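Florkton Online Sellers Group – minutes of the Saturday meeting

I took the notes again, so blame me for any gaps. We got going at 10 and I'd guess most of the regulars made it, plus a few new faces (hi!).

1. Moving the group shop to Prestora

We finally voted, and it's a yes. Doketti has been fine for us, but the plan we're on stops at 1000 listings and we've been bumping up against that since April. Prestora gives us 3000 for a bit more money and the checkout page is so much nicer on a phone. I said I'd do the product export myself – all 1398 order records have to come across too, and I don't want them split between two people.

One member worried about old links breaking. Fair point! We'll set up redirects before we switch anything off.

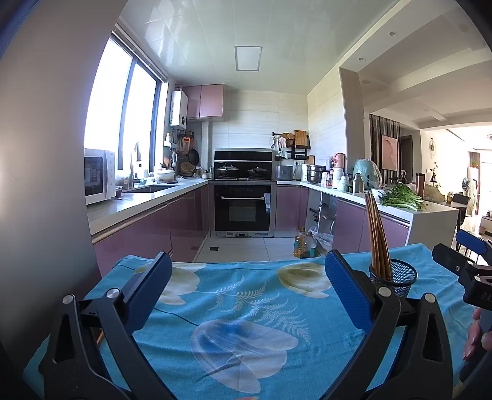 2. Referral commissions

This took up most of the morning. Right now a referral pays out as soon as the order goes through, and then we're stuck chasing the money if the buyer sends it back. Botha, our payments people, can hold a commission until the return window closes, so we agreed to turn that on. Minimum payout stays at 50 dollars. Two people wanted it lower and I kind of agree with them, but the fees eat up the small ones.

Table linens and kitchen things will keep the same commission rate as everything else for now.

3. Product photos

Sellers can now upload up to eight per listing. Please, please fill in the title field when you do, because search on the new site reads it. I'm still finding listings called "new item" (one of them was mine, oops).

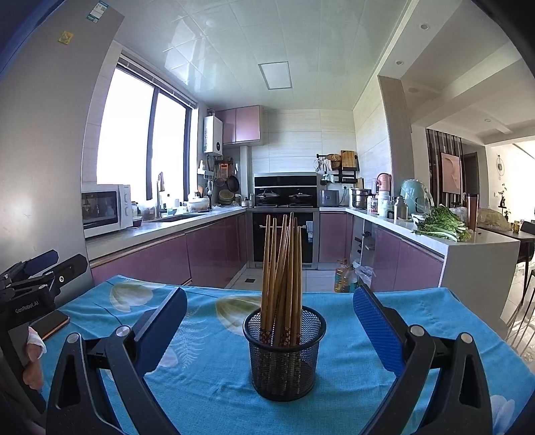 Chopsticks in a black wire-mesh cup, on a bright blue tablecloth.

4. Odds and ends

Shipping labels: held over, we ran out of time. I'm to ask Prestora if bulk printing costs extra.

Newsletter: goes out once the redirects are tested.

We wrapped up at 12:15.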